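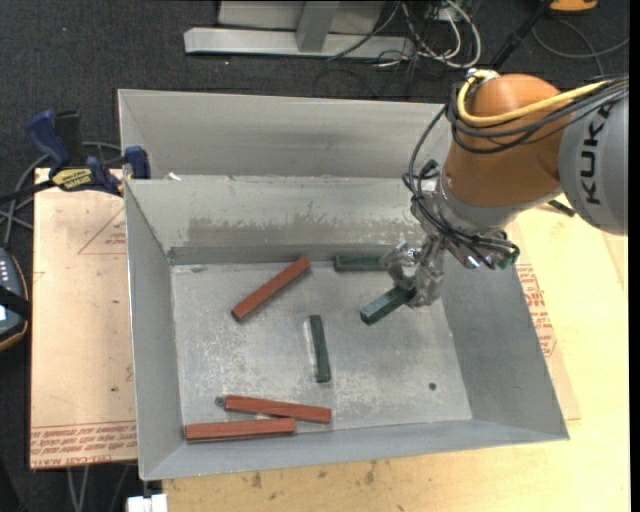

**Category: Workshop and Storage**

# On Keeping the Block Bin in Order

In November the workroom at Vemside adopted a revised procedure for the storage and handling of its rectangular blocks. I was asked to write the procedure, and several readers of this blog have since requested an account of it. What follows is drawn from my working notes and reflects my own views. Evelien Maes, who supervises the room, has read it and requested two corrections, both of which have been made.

## The bin

The blocks are kept in an open-topped gray sheet-metal bin with sloping walls. The slope matters a great deal in daily use. A block placed carelessly near the side tends to travel down toward the floor of the bin and come to rest wherever the other blocks permit. Persons accustomed to a straight-sided crate are often surprised by this during their first week, and they should be given time to adjust.

The floor of the bin is flat and considerably scuffed. A proposal to repaint it was considered and declined. Paint would chip under the corners of the blocks, and the chips would then have to be removed by hand. The worn band across the inner back wall was discussed at the same meeting, and it was agreed that it should be left alone. I supported both decisions and continue to do so.

Before the present bin came into use, the blocks were stored in a deep plastic tub purchased under the name Hodix. The tub was light and easy to rinse, but its depth obliged people to dig. Jiahui Qian kept a record of broken fingernails for a short period, which she submitted to me without comment. The tub now holds packing paper.

## The two colors

Our blocks are reddish-brown and dark green. The full stock stands at 46, and only a few are kept in the bin at any one time. The remainder are on the lower shelf, green to the left and reddish-brown to the right, with the Rusum labels facing outward on the shelf edge.

The question of whether the colors should be separated inside the bin occupied us for longer than I would have predicted. Yufang Li favored a cardboard divider. Jummai Ojo held that a divider would reduce the usable floor and would be crushed within the month. A divider was tried. It lasted eight days.

The colors are therefore mixed in the bin and sorted on the shelf. The reddish-brown blocks are easily found against the gray metal. The dark green ones are harder to pick out late in the afternoon, when the light in the room is poor, although a block lying where the lamp reaches it will usually show a pale streak of reflection along one side.

## Blocks lying close together

The greater part of the written procedure concerns blocks that have settled near one another or against a wall. A block in the open part of the floor presents no difficulty. A block lying along the foot of the back wall, or one in a front corner with a second block close beside it, requires more care.

The following order is now observed:

1. Take the block with the most clear space around it.
2. Take any block lying at an angle to its neighbors.
3. Leave those parallel to a wall until the floor is otherwise clear.
4. Where two blocks form a narrow wedge, move the outer one first.

Chenxi Wei has pointed out that the second and fourth items may conflict. This is correct. In such cases the second item takes precedence, and the next printed version will say so.

Blocks are to be lifted by one end or by the middle, as is convenient, and brought fully clear of the walls before being carried away. They should not be dragged up the slope. Dragging leaves whitish scratches, of which the bin has enough.

## Cleaning

The bin is emptied and wiped at the end of each month. A dry cloth is sufficient for the walls. The floor should be brushed first, with attention to the corners. The small round hole in the floor is to be left open and must not be taped over, as was done once in the spring.

Scraps have a habit of collecting on the ledge at the top of the inner back wall, where they are not noticed from the front. A small white one is there at present. The person responsible for the monthly cleaning should look along that ledge before signing the sheet.

Solvents are not to be used. We had a bottle of a product called Qin for removing marks, and it left a smell in the room that persisted for almost 300 hours by Ms. Ojo's reckoning. It has been disposed of properly.

## Matters outstanding

The shelf labels are beginning to curl and will be replaced when the new stock arrives. Ms. Maes has asked whether a second bin of the same pattern would be of use, and I have undertaken to measure the space beside the door. The opening there is 800 millimeters wide, and the radiator pipe takes up part of it. I will report the usable width in a later post.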